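Home Program Speakers Talks and Notes Venue Contact

Forty Minutes of Holding a Plate
Speaker notes - Golnar Safavi, Sivinwood
Afternoon session, second slot

Before starting

Check the clicker. Last time it advanced two slides at once and I spent a while explaining a graph that wasn't up. Water on the lectern, left side. Negin Mahmoudi is in the second row and will wave at the halfway point.

Slide 1 - Title

Say hello. Say where I work. Let the title sit for a second, because people laugh late after lunch.

We run Jusska, an arm that takes dishes to and from a rack. One arm, one gripper, one wrist camera. It is as glamorous as it sounds. Today is about the afternoon in November when it stopped with a plate in its fingers and would not let go, and about the four people who then made it worse.

I was one of the four. Say this early, it buys goodwill.

Slide 2 - What the log said

Put the log line up and read it out in a flat voice: "Grasp stable. Waiting." It said this for 40 minutes. Every entry was true. The grasp was stable and it was waiting.

The release step needs two things. The force reading has to drop below a threshold, which tells the arm that the rack has taken the weight. And the plate has to be at the right angle. Jusska had the angle. It never saw the force drop, so it did what we wrote, and held on.

Pause. Somebody always asks why there was no timeout. There was a timeout. It was 200 seconds, and it restarted every time the controller got a fresh "stable" reading. We got a fresh reading constantly. I reviewed that code. I left a comment on it saying "nice."

Slide 3 - The view from the wrist

Leave this one up while talking about grip. A plate held edge-on gives the camera very little to work with. You get a sliver of white with a thin blue-green rim down one side, one black finger closing on it from the right, and a clear plastic rack on a white surface, which was our choice and we can't blame a supplier for it. Point at the rack. Wait for the back rows to find it. The moths on the wallpaper are easier to spot. 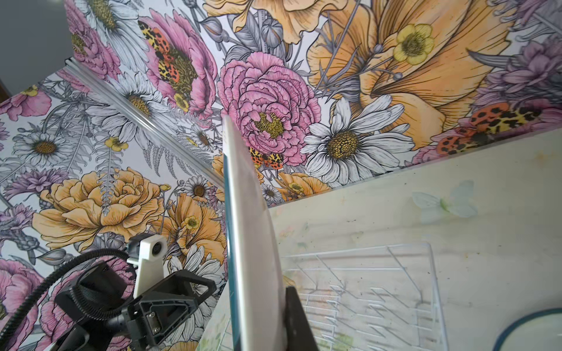 Slide 4 - What we thought it was

Go through these quickly, they are mostly embarrassing.

First theory was the camera. I was very fond of this theory. We had a whole discussion about clear racks and busy backgrounds, with a whiteboard. The release step does not use the camera at all. Negin pointed this out after the whiteboard was full.

Second theory was the cable. It coils near the wrist and I have never trusted it. We wiggled it. The reading moved, everyone got excited, and then we worked out that wiggling anything attached to a force sensor moves the reading.

Third theory was a bad sensor. We ordered a new one from Bakhtiari. It's a lovely sensor. It's in a drawer.

Slide 5 - What it was

The sensor gets zeroed at startup. That day someone had restarted the controller with the gripper already closed on a plate, so the plate's weight became the new zero. From then on everything was off by one plate. The rack could take all the weight it liked, the number never went where the release step wanted it.

Own up here: it was me, I restarted it. I was in a hurry to get to a meeting about reliability.

Slide 6 - The part that isn't funny

Slow down. Drop the voice.

At minute 38 one of us reached in to take the plate by hand, with the arm still powered. Pulling on the plate changed the force. The arm read that as the rack taking over, opened the fingers, and started its retreat move. It passed his wrist at low speed and missed. The plate landed on the counter in one piece. He was fine. He could have been not fine, and the emergency stop was an arm's length away from all four of us the whole time.

We had a rule against reaching in. Everyone knew the rule. The arm had been still for so long that we had started treating it like furniture.

Slide 7 - What changed

- Zeroing is refused unless the gripper is open and empty.
- The hold timer runs from the first grip and nothing restarts it.
- When it expires, the arm stops and a light comes on. It does not let go on its own.
- Hands go in with power to the arm off. The plate is allowed to fall. Plates are cheap.
- The screen now says "HOLDING, MAY MOVE" in place of "Waiting."

We ran 500 cycles after the change, with bad restarts thrown in on purpose. Two false stops, both from my new timer. If there's time, tell the Tallamgate story. If Negin is waving, skip it.

Slide 8 - Questions

Likely ones: why not use the camera to confirm the release (we're trying, see slide 3), and whether I still review code (yes, with fewer compliments). Repeat each question into the mic before answering.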